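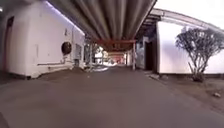
3.2 Wind comfort in covered passages

Covered passages are some of the most rewarding places to study wind at walking height. Air that has wandered slowly across an open yard is suddenly squeezed between two walls, and a person stepping in from the side can feel the change within a few strides. We wanted to know how strong that change is, and how much of it a simple model can catch.

Figure 5. A paved passage between two white buildings, with large ribbed ducts or pipes overhead.

Measurements were made in February at two sites, Dravard and Lakier. At each one we set out 6 cup anemometers at chest height along the center line of a passage and logged the wind for 62 hours. A further instrument stood on open ground upwind and gave us the reference speed. All results in this section are given as a ratio of the passage speed to that reference, so that calm and gusty hours can be compared directly.

The Dravard results were a real pleasure to plot. The ratio climbed steadily from the upwind mouth, peaked just past the middle and then dropped off sharply - a shape the Wijaya model predicts very well. Lakier was messier. When the wind came in at a slant, the flow split at the corner and left a sheltered pocket along one wall, where the air sometimes ran backward. The model misses this pocket entirely, and we think it deserves a study of its own.

We also asked walkers at both sites to rate their comfort on a five-point scale and collected 700 replies. The ratings followed gusts much more closely than mean speed. People seem to forgive a steady breeze, even a fairly strong one, but they mark a passage down quickly when the wind comes in bursts. For this reason the maps in Section 4 show gust ratios first, with mean ratios given in the appendix.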